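Vale a pena trocar a garra de dedos triangulares pela Morkska para objetos articulados pequenos?

robotica-de-bancada > garras e efetuadores
Visualizações: 3527

tmoura_bancada

Boa tarde. Tenho um braço Jasitz de segunda mão com a garra que veio com ele, daquelas pretas de dois dedos triangulares. Uso para abrir e fechar caixinhas com dobradiça (estojos de óculos, caixas de anéis, esse tipo de coisa). A abrir safo-me. A fechar é um desastre: a ponta do dedo escorrega na borda da tampa, ou então empurra a caixa inteira pela mesa fora.

O vendedor da Drilden jura que com a garra Morkska, de pontas de silicone, o problema desaparece. Pede 242 euros por ela, sem o adaptador. Já me prometeram tanta coisa nesta área que prefiro perguntar a quem tenha usado as duas. Alguém comparou mesmo, com a mesma tarefa e o mesmo braço? Vídeos do fabricante dispenso, já os vi todos.

Se a solução for mudar a câmara ou o controlador em vez da garra, também aceito, mas expliquem porquê.

Ferenc Barta

Comparei as duas em abril, no mesmo braço, com caixas parecidas com as tuas. Vou ser chato com os pormenores porque quase todas as comparações que se leem por aí mudam três coisas ao mesmo tempo e depois atribuem o resultado à que custou mais dinheiro.

Fiz 90 tentativas de fecho com cada garra, sempre com a caixa aberta na mesma orientação e sem nada a prendê-la à mesa. A Morkska ganhou, sim, mas por pouco, e quase toda a vantagem veio das caixas de casca lisa. Nas forradas por fora com tecido não vi diferença que me convencesse. Nas de plástico baço ficou ali pelo meio e eu não punha as mãos no fogo por nenhuma.

O que ninguém no catálogo menciona é que a ponta de silicone é mais larga. Para fechar, isso ajuda. Para entrar no canto interior de uma caixa baixa, atrapalha bastante, e acabei por raspar no forro várias vezes. O dedo triangular tem uma ponta fina que chega a sítios onde a outra não cabe.
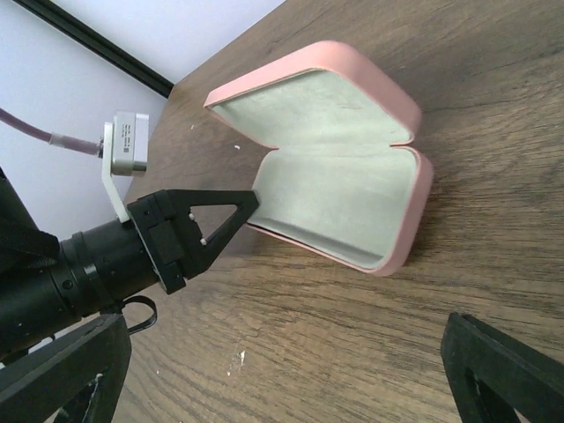

Depois experimentei uma coisa que não custa nada: voltei à garra original e mudei só o ângulo de aproximação. Em vez de vir de cima, a direito, passei a entrar inclinado e a levantar a tampa por baixo da borda, do lado oposto à dobradiça, acompanhando o arco até passar do meio. Daí para a frente a tampa desce com um toque leve. Os falhanços caíram para perto do que tinha com a Morkska. Não digo que seja igual, digo que não pagava a diferença.

Sobre a câmara: se a tens no punho, confirma se continuas a ver a ponta do dedo no momento do contacto. Com o suporte alto que eu usava via-se bem; com um mais baixo que imprimi depois, o próprio corpo da garra tapava tudo e o controlador andava às cegas nos últimos centímetros. Andei uma semana a culpar a garra por isto. E prende o cabo da câmara com folga, que um cabo esticado puxa o módulo e estraga a calibração sem dar erro nenhum.

Do controlador Kamata, que também te vão tentar vender, só posso dizer que o tive emprestado pouco tempo. O limite de força funciona, mas a leitura oscila muito com cargas pequenas, e uma tampa destas é uma carga pequena. Não tirei daí conclusão nenhuma.

Ordem em que eu faria as coisas: ângulo, depois um pouco de fita antiderrapante debaixo da caixa (se a tua aplicação permitir), depois fita de borracha fina na ponta dos dedos. Só depois disso é que abria a carteira.

zecarlos77

Compra a Morkska e não penses mais nisso. Tenho uma há 2 anos e nunca me falhou. Pego em tudo com ela, copos, parafusos, pilhas. Caixas com dobradiça nunca tentei mas não vejo porque havia de ser diferente.

oficina_da_rita

Discordo do zecarlos77, pegar num copo e rodar uma tampa são tarefas diferentes. No copo a força é simétrica. Na tampa estás a empurrar uma peça que só roda num eixo, e se a trajetória não seguir o arco a caixa foge, tenhas silicone ou não.

Também não engulo tudo o que diz o Ferenc. 90 tentativas com a caixa sempre na mesma orientação não dizem grande coisa sobre o que acontece quando ela está torta, e na minha bancada está sempre torta. Gostava de ver o mesmo ensaio com a caixa rodada ao acaso. Quanto à fita de borracha, a minha descolou ao fim de uns dias e deixou cola no forro de uma caixa que não era minha, portanto testa primeiro numa velha.

A parte da câmara tapada subscrevo. Vê isso antes de tudo o resto.

tmoura_bancada

Obrigado. Fui ver e a minha câmara perde a ponta do dedo mesmo antes do contacto. Vou subir o suporte, tentar a entrada inclinada e deixo a encomenda à Drilden em suspenso até ter resultados.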